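Cleaning the Detergent Drawer on a Front Loader
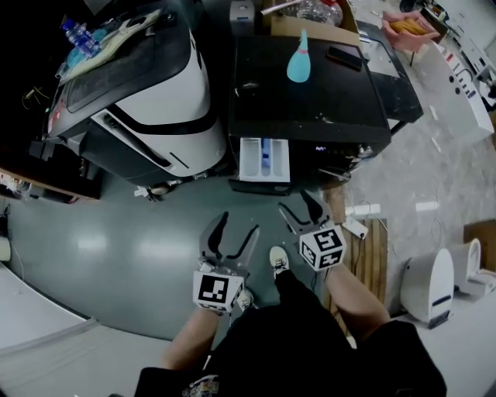

A detergent drawer wants a proper wash every month or so. Powder cakes in the corners, softener turns to jelly, and after a while the water can't carry it all into the drum. If your towels have a sour smell or you find white streaks on dark shirts, start with the drawer before you buy any machine cleaner.

What you need: an old toothbrush, dish soap, white vinegar, a rag and a sink or bucket big enough for the drawer.

Pull the drawer out as far as it goes. Most have a tab to press, usually marked PUSH, toward the back of the middle or softener slot. Hold the tab down and pull again, and the whole drawer slides free. Some older ones have no tab and need to be lifted at the front instead. Don't force either kind. The runners are thin plastic and a replacement drawer can cost more than you'd think.

Take out any loose inserts. A colored piece in one of the slots is often a siphon cap or a flap for liquid detergent, and the worst of the slime collects under it. Note which way it faces so it goes back the same way.

Soak the drawer and the inserts in hot tap water with a squirt of dish soap for 60 minutes. For softener that has set hard, use one part vinegar to 3 parts water. Never mix vinegar with bleach. Scrub the corners, rinse, and hold the siphon tube up to the light to check it's clear.

While the drawer soaks, do the opening it came out of. Wipe the floor of it first, then the roof, where the water jets are. Black spots up there are mold, and they come off with the toothbrush and soapy water. Dry it with the rag.

Put everything back and run an empty cycle at 90 degrees Celsius, or the hottest setting your machine has. Leave the drawer open a couple of inches between loads afterward, and the door too if there are no small children or pets in the house.

Keep the top of the machine clear during a spin. Bottles and phones creep toward the edge on a fast cycle. A shelf beside the washer is a better place for both.

If water still sits in the softener slot after a wash, the siphon cap probably isn't pushed down all the way. Press until it clicks.

Posted by Kamol Kaewkla, July 31, 2023
Filed under: Laundry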